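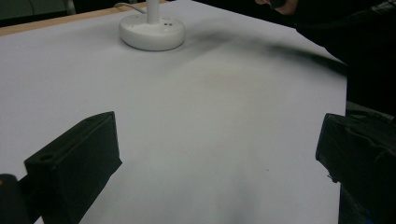
Stand with outlets in the base: worth it, or one more thing to break?

Posted in Home Office & Desks

Wissam Haddadin

My sister Shadi has talked me into trying one of those white stands where the pole comes up out of a round base and the base has the outlets in it. The listing calls it the Meseck and swears it will "clear your desk for good." I have heard that before. I bought a monitor shelf that was supposed to clear my desk and now I have a full desk with a shelf on it.

My setup: one table, light wood, with white paper spread over most of it because I draw patterns on it and don't want pencil in the grain. I have a laptop, a phone and a small label printer. Right now they all run to a flat power strip on the floor, and I am tired of crawling under there.

What I want to know before the return window closes:

Does a thing like this stay put, or does the cord drag it around? The cord is white and fairly stiff and it wants to curl.

Do the outlets on the base get in each other's way once you put a real plug in them, meaning the fat kind?

And is it a mistake to have the power button down on the base where a sleeve can catch it? It cost me $69 and I would like somebody to tell me the truth about it. The reviews all sound like they were written by the same cheerful person.

Barrientos_Fix

I have the Jenent, which looks like the same idea with a different sticker. It's fine. People overthink these.

Plug it in, put your lamp stuff on it, done. If it slides, put something grippy under it. Mine has been going since December and I have no complaints except the cord is too short.

deskskeptic

I'm going to disagree with "it's fine," partly because the person above doesn't say what he plugs into it.

I had one of these for most of a year and gave it to my brother-in-law. Some of it was good. Most of it was a power strip standing up.

The outlets are the part to look at. On the kind I mean, there's one on each side of the column, and the slots are set at a slant. The slant does help, since a plug with a flat side can hang off the edge of the disc. But a big square charger brick will lean on the column or stick out past the rim, and then you have lost the tidy look you paid for. Try your actual chargers before you throw the box away. The label printer brick is the one I would worry about.
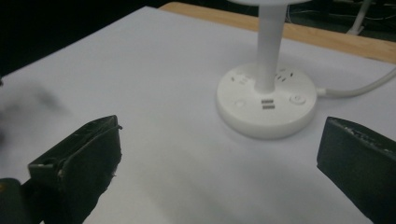 Outlets left and right of the column, USB ports in front, power button beside them.

The USB ports were the part I liked best, and I didn't expect to. Two of them, stacked, facing front, so the phone cable comes straight at you. They were slow on mine. Good enough for overnight, useless if you're leaving in ten minutes.

The button I did hit by accident. Twice, both times with a sleeve, and once while the printer was halfway through a roll. I ended up turning the base so the button faced the wall, which put the USB ports back there too. So much for convenience.

As for sliding: on bare wood mine stayed where I left it. On paper I'd expect trouble, since the paper itself can move and take everything with it. Tape the paper down at the corners first and then judge. Lead the cord off the nearest side of the table with some slack in it. A stiff cord pulled tight will win against any base that size.

One more thing the listings are vague about. Look at the label underneath for the maximum load and add up what you're running. A laptop and a phone are nothing. Don't put a space heater on it, and don't plug it into your floor strip. It should go to the wall.

If you've got the floor space, I'd spend the money on a plain strip screwed to the underside of the table. Mine is an Ustier, nothing fancy, and it solved the crawling problem for less.

4 people found this helpful

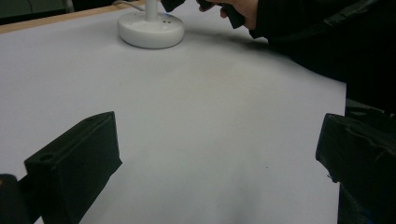
How far back should the stand go if I draw on the same table?

Far enough that your elbow clears it at full reach, with the cord running off the back or side away from your drawing hand. Sit down and sweep your arm across the paper before you decide on a spot, then leave it there for a few days. If you keep nudging it out of the way, it belongs on a different table.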